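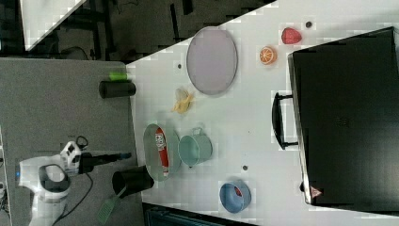
每次收完桌子,第二天还是找不到杯子和铲子,而且孩子的玩具水果总是跑到真的碗里面,有一位读者在上一篇文章下面这样留言。她还问,能不能写一个慢一点的步骤,因为上一篇我写得太快,她跟着做到一半就停了。

谢谢这个留言。我把整个方法重新写一遍,从头开始,写慢一点。中文是我后来学的语言,如果有的句子读起来奇怪,请在下面告诉我,我会修改。

一、这个方法适合什么样的桌子

我说的桌子是这样一种:大人吃饭用它,孩子也在上面玩“做饭”的游戏。所以桌上同时有盘子、碗、马克杯、铲子、罐头、番茄酱,也有玩具香蕉、橙子、草莓。单独看,每一样都有地方可以放。混在一起的时候,手就不知道应该先拿哪一样。

如果你的桌子上只有文具或者电线,这个方法也可以用一部分,但是第四节以后对你可能没有很大的意义。

二、需要准备的东西

两个有边的托盘。一个给要洗的,一个给玩具。托盘的大小最好能放下你家最大的盘子。

一个浅的盒子,最好没有盖子。我用的是Urko的浅盒,买了三年,角上有一点裂,还能用。孩子自己收玩具的时候,有盖子的盒子他们常常不盖,或者盖了就不再打开。

一块湿布,一块干布。

一支笔和几张标签纸。标签纸请买可以撕下来的那种。我第一次用的标签撕不干净,盒子上留下一块灰色的胶,到现在还粘手。

一个可以沥水的容器。有孔的最好。

如果家里没有托盘,烤盘也可以,只是放杯子的时候会有声音,晚上做的时候要小心。

三、先不要洗,先让桌子上的东西站好

很多人一开始就拿着盘子去水池。我以前也是这样。走到水池,看见里面还有早上的锅,就开始洗锅,半个小时以后回来,桌子跟刚才一样。

现在我第一步只做一件事:把倒着的杯子扶起来。杯子倒着的时候会滚,也会挡住下面的东西。我找过一整个晚上的铲子,最后发现它的把手就压在杯子下面。马克杯有把手,滚得不远,可是把手会勾住别的东西,比如围裙的带子。

扶杯子以前,先看一下杯口朝哪边,里面有没有水。如果有水,先把干布放在杯口前面,再扶。

杯子都站好以后,把它们移到桌子的同一边。我选离水池近的那一边。你可以选另外一边,但是每天要一样。

然后移大盘子。大的椭圆盘或者圆盘很占地方,它下面和旁边常常藏着小的东西。拿大盘子的时候请用两只手,先向上拿起来,不要在桌面上拖。拖的时候,盘子前面的小东西会被推到地上。我家里的豌豆就是这样全部到了冰箱下面。

做完这一步,桌子看起来可能更乱。没有关系,请继续。

四、把真的和玩具的分开

现在桌子中间剩下的是小东西。请站着看一下,不要马上拿。

我分的时候只问一个问题:这个东西,明天做饭会不会用到?

会用到的,往左边。不会用到的,往右边。左边是厨房,右边是游戏。

玩具水果放右边。这里有一个困难:有一些玩具做得很像真的,尤其是切开的橙子。我有两次把它放进冰箱。后来我在我们家的玩具水果底部都画了一个小点,用油性笔,孩子也认识这个点。如果你不喜欢在玩具上画,可以先用手按一下再决定。

空罐头和空瓶子比较麻烦。孩子喜欢拿它们当玩具,大人觉得应该扔。我的规定是:洗干净的、边上不会割手的,可以当玩具,放右边;还没有洗的,放左边。打开过的金属罐我不给孩子玩,边太锋利。没有打开过的罐头回到柜子里。每次都要看一下,不要只凭印象。

还有番茄酱。挤的那种瓶子,盖子旁边常常有一圈干掉的酱。它如果躺在碗或者沥水盆里面,那个碗就也要洗了。所以我现在会先把瓶子拿出来,擦盖子,放回冰箱的门上,再看容器要不要洗。

请注意,碗里面的东西要单独看。深一点的碗,从侧面看好像是空的,其实底下有一个小的玩具。把每个碗稍微倾斜一下,看一眼底部,再放到要洗的托盘上。我有一次把一个红色的小塑料番茄和汤碗一起放进洗碗机,它变形了,孩子很难过,我也很难过。

五、怎么放进托盘

要洗的托盘,按照这个顺序放:

大盘子在最下面。

盘子上面放碗,碗口朝上。

杯子放在盘子旁边,不要放在碗里面。碗里的杯子走路的时候会响,也容易碰坏杯口。

铲子、勺子最后放,把手都朝同一个方向,朝你自己。这样到了水池,可以一次抓起来。

如果一次放不下,就走两次。走两次比捡碎片快得多。

玩具的托盘不需要顺序,只要不超过边的高度。超过的时候,孩子拿着走,玩具会掉,掉了他会停下来玩那一个,然后收拾就结束了。

六、洗和沥水

玩具水果如果只是在桌上用过,用湿布擦就够了。如果碰到过酱或者牛奶,就要洗。有缝的玩具不要泡在水里,水会从缝进去,过几天有味道。

我洗玩具用温水,加很少的洗洁精。Hullska的那种没有香味的洗洁精我用得比较习惯,别的也可以。用量我量过一次:2,000毫升水里放一小勺,泡沫已经很够了。

先洗玩具,再洗餐具,换一次水。也可以反过来,但是餐具上的油会留在玩具上,摸起来滑。

沥水的时候,我把小玩具都放进有孔的容器,轻轻摇几下。这个动作很有用,因为小东西放在平的架子上会从中间掉下去。摇完以后下面放一块布,等40分钟。冬天我们的厨房比较冷,要等更长的时间,有时候放到第二天早上。 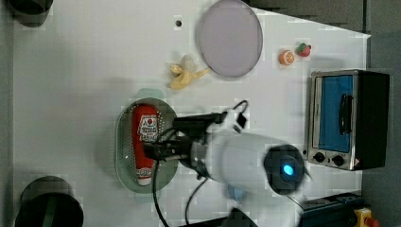 有孔的容器用完以后自己也要干。我把它反过来放,底朝上,水从边上流走。如果正着放,孔里面会留一点水,时间长了孔的周围会变黄。刷孔的时候用旧牙刷,从外面往里面刷,比从里面刷容易。

餐具不需要等那么久。盘子竖着放在架子上,碗稍微斜着放。杯子口朝下,可是不要直接贴在平的桌面上,里面的水汽出不来。下面垫一块有纹路的布就可以。

七、擦桌子

现在桌面可以擦了。白色的桌子有一个优点,脏的地方看得很清楚。也有一个缺点,没有完全擦干净的地方也看得很清楚。

从离你最远的一边开始,往自己这边擦,擦到边上用手接住碎屑。每擦一道,把布翻一下。番茄酱干了的地方不要用力刮,先把湿布盖在上面,去做别的事情,回来以后轻轻一擦就下来了。

湿布擦完,马上用干布再擦一遍。很多人不做这一步,桌上就有一条一条的水印,第二天看起来还是不干净。

如果两张桌子拼在一起用,请特别看一下中间的缝。我们家也是两张桌子拼的,面包屑和很小的玩具都喜欢在那个地方停下来。我用一张对折的硬纸,从缝的一头慢慢推到另外一头。不要用刀,会伤到桌子的边。

八、放回去的地方

到这里,托盘上的东西都干净了,可是如果没有固定的地方,明天又会一样。

我把放东西的地方分成三层。

第一层是每天用的:马克杯、平时的碗、铲子。放在伸手就能拿到的高度,不要放在别的东西后面。

第二层是一个星期用几次的:大的椭圆盘、沥水盆、深碗。可以放高一点或者低一点。大盘子平着放,上面只可以放比它小的,不要再放同样大的。我以前叠了五个,每次要拿最下面那个,都要把上面的全部搬出来,后来就不用它了。

第三层是玩具。一定要放在孩子自己能拿到、能放回去的地方。我们家放在窗户下面的矮柜里,就是前面说的那个浅盒。盒子前面贴标签。我孩子还不认识很多字,所以我请他自己画。他画的香蕉很像月亮,但是他知道那是香蕉,这就够了。

矮柜是在Gezer买的,Gezer是我们这里一家卖旧家具的店,地方很小,要侧着身体走进去。柜子的门我拆掉了。有门的时候,孩子每次只关一边,另外一边撞到过我的膝盖。

铲子我再多说一点。铲子头上有长孔的那种,如果和平的勺子一起放在筒里,孔会互相勾住。拿一个,出来三个。我现在把它挂起来。没有地方挂的话,就放在筒的最外面,头朝上。

九、和孩子一起做的时候

大人一个人做,快一些。和孩子一起做,慢很多,可是过一段时间以后他会自己开始。

我给孩子的工作只有一个,就是找水果。他找到一个,放进托盘,说出名字。刚开始的时候我同时说我的语言和中文,他两种都学到一点,我也复习了。

请不要让小的孩子拿大盘子,也不要让他扶里面有水的杯子。这两件事情大人先做好,再叫他过来。

有一些日子他不愿意收。我就把托盘放在桌上,自己先做左边的部分。大部分时候,他看见我在动他的东西旁边的东西,就会来。也有不来的时候,那天我自己收,第二天再试。

不要在孩子正在玩的时候收。他把香蕉放在盘子旁边,可能是有意思的,那是他的商店。我会先问,商店几点关门。他说一个时间,我们就等。有时候他说“明天”,这个我还没有找到好的办法。

十、玩具太多怎么办

盒子满了,就不要再买新的盒子。我也犯过这个错误,买了第二个,两个月以后两个都满了。

我的办法是轮流。一次只拿14个玩具食物出来,其他的放进一个布袋,挂在门后面。到了月初换一次。换的时候孩子非常高兴,好像收到新的玩具。14这个数字没有特别的道理,是我们的浅盒放一层刚好能放下的数量。你的盒子大小不一样,请用自己的盒子试一下,只放一层,能看见每一个。

坏的玩具我不放进布袋。可以粘的,粘好,等胶干透再给孩子;不能粘的就扔掉。特别小的零件请直接扔。

Mitar那边的社区中心收干净的旧玩具,我在三月送过一次,一共装了一个鞋盒。去以前先打电话,他们不是每天都收。

十一、常见的几个问题

桌布要不要用?我不用。有桌布的时候,孩子拉一下,所有的东西一起移动。如果你怕桌面有划痕,可以只在大盘子下面放一块垫子。

可以把玩具餐具和真的餐具放在一起吗?如果孩子用的就是真的碗,我觉得可以,但是玩完要洗。如果是玩具店买的小盘子,我分开放,因为我不知道它们能不能放热的东西。

洗碗机可以洗玩具吗?请看玩具上面或者包装上面有没有写。没有写,我就用手洗,原因是前面那个番茄。

如果没有时间做全部的步骤呢?做第三节和第四节。杯子站好,两边分开,其余的明天早上做也来得及。要洗的托盘上面盖一块布,避免有小虫子。

布多久换一次?湿布我每天换,干布两天换一次。旧的T恤剪开就很好用,不用专门买。

需要花多少钱?我自己除了盒子和柜子,只买了托盘、布和标签纸,一共用了200元。托盘最贵。如果你用烤盘代替,可以省下一大半。

十二、贴在柜子上的简单版本

我把步骤抄在一张纸上,贴在柜子的侧面。可以直接用:

1. 杯子扶起来,移到一边。
2. 大盘子用两只手拿开。
3. 左边厨房,右边游戏。
4. 看每一个碗的底。
5. 番茄酱擦盖子,回冰箱。
6. 先洗玩具,换水,再洗餐具。
7. 小东西放进有孔的容器,摇一摇。
8. 湿布一遍,干布一遍。
9. 看桌子中间的缝。
10. 全部回到自己的那一层。

纸的外面我包了一层透明胶带,这样沾到水也不会坏。第三条孩子用红笔画了一条线,他说左边太大,右边太小,要求我改。我们还在商量。

留言里还有人问抽屉里面的勺子和叉子怎么分,这个要写比较长,我放在下一篇。

更新于2021年1月14日,星期四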